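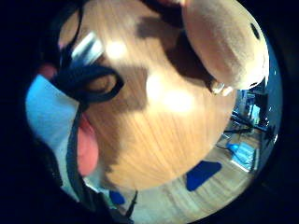

Katden handheld gripper kit: notes after a month of use

The Katden is a hand-held gripper with a wide fisheye camera fixed to it. You hold it, do the job yourself, and the recording goes to training a robot arm to do the same. I bought the two-finger kit in October for our workshop in Potton, having used an older Nadel unit before it, and have been recording tabletop work with it: picking up, wiping, putting away.

It cost 1595 pounds with the charger, a set of finger pads and a carry case. The Guerra kit is cheaper but comes without the mount, and I didn't fancy making one.

Field of view

Very wide, and the lens gives a full circle with black corners. Close up, a round wooden surface fills the middle of the view and the floorboards bend round underneath it. You also get whatever is further back, in my case the thin black legs of a stand and a lot of blurred furniture. For training this is mostly useful. For checking a clip by eye it takes some getting used to, as straight wood grain comes out curved and distances near the rim are hard to judge.

Straightening the picture in the supplied software works, but it throws away the outer part of the circle. I leave the files as they come and straighten a copy when I need to measure anything.

Glare

This is my main complaint. Varnished wood gives bright white spots, the worst of them in the middle of the view, and the automatic exposure does little about it. Locking the exposure by hand helps. So does moving the lamp. A polarising filter is listed as an extra and has been out of stock every time I have looked.

Shadows matter too. A broad dark one across the table top can hide a small dark object completely, so I now do a short test clip before each batch.

Straps and cable

The black strap holds well but the loop stands up on the left, where it sits in view along with the cord running down beside it. Both take up picture that could be put to better use. I have tried taping the cord back along the strap and it creeps forward again after a dozen or so lifts. A clip moulded into the body would sort it out. The Nadel had one.

Battery and storage

The maker claims up to 100 minutes per charge. I get 60 with the screen on. Charging is by USB-C and the battery can be swapped without tools.

Files are written to a card in short sections. I have lost one section so far, when I pulled the card too early, and the software skipped it without a warning. The light on the body goes green slightly before writing has finished. Count to five.

Still to test: the softer finger pads, and the newer firmware, which is meant to improve the exposure lock. I'll add the results to this post.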